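Home helpers asked to fold with grippers as Varklow eyes laundry robot

12/12/2021

Home support workers at Varklow have been spending part of their shifts folding and sorting clothes with a mechanical gripper in place of their own fingers, under a deal the company says will one day take the drudgery out of the job. Some of the workers would like to know which part of the job will be left.

The Vistby company, which sends 218 staff into private homes to cook, clean and do the washing, signed up with robot developer Bosonitz in April. Under the arrangement, 25 helpers carry a gripper fitted with a camera and use it for the laundry portion of a visit. The recordings go to Bosonitz, which uses them to train a machine to handle clothing in ordinary bedrooms.

There is no robot in any client's home, and neither company would say when there might be. Varklow operations manager Donal Ó Néill said it was "years, maybe fewer than people think," and declined to narrow it down.

"Laundry is what our people complain about most," Ó Néill said. "It's bending, it's lifting, it's repetitive. If a machine can take that on, our staff get more time with the client."

That promise has been heard before in this line of work. When Varklow moved its rosters to a phone app, staff were told they would save time on paperwork. Average visits were shortened the following year, and the company has never published figures showing where the saved minutes went. Asked whether it would guarantee present visit lengths if laundry were automated, Varklow said it was too early to discuss.

Helpers who take part are paid an extra $38 a week. Several said the money was welcome and the work was slow. Folding a shirt by hand is something most of them do without looking. With the gripper they have to line up the jaws on an edge, squeeze, lift, and try again if the cloth slides out.

"My wrist is sore by Thursday," said Gobnait Moriarty, a helper in the program since it began. "They tell us the robot is for our backs. Fine. Who's looking after my wrist in the meantime?"

Varklow said it had received no formal injury reports connected with the grippers. Moriarty said she had mentioned hers to a supervisor and had not been given a form.

Clients are asked to sign a consent sheet before any recording is done, and can change their minds at any time. Deirdre Ó Briain, who organizes for the helpers' union, said the 2-page sheet explained what the camera records but was vague on how long the footage would be kept. She also wants to see a written agreement on jobs.

"These women are teaching the thing their trade," Ó Briain said. "I've asked three times what they get for it after the weekly payment stops, and I've had a lot of talk about partnership."

Bosonitz engineer Kevin Ó Ceallaigh said the company needed recordings from real homes because tidy lab tables had taught its machine very little. Beds are soft, he said, and dark fabric with dark folds is among the hardest things for a camera to read. He said he did not expect a machine to replace a helper outright.

"It would do one task while the person does another," he said. He would not estimate what the machine might cost, or how it would get up a flight of stairs.

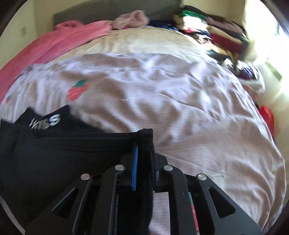
A hand-held gripper clamps a fold of a black garment above a strawberry-print sheet, with more clothes piled along the side of the bed.

The program is run out of the Ó Súilleabháin building on the east side of Vistby, where helpers pick up the grippers and drop them off again. That trip is unpaid for anyone whose first visit is across town, a complaint the union has lodged separately. Varklow said it was reviewing its travel rules.

Pádraig Ní Mhurchú, whose mother has had a Varklow helper for most of the past year, said the family agreed to the recordings but had asked for them to stop if visits began running over.

"Mum likes the chat while the clothes are being done," Ní Mhurchú said. "That's when she talks. I don't know what happens to that if it's a machine at the bed and the helper's gone to the next house."

The union and Varklow are due to meet again in the new year. Helpers have been told the recordings will continue until then.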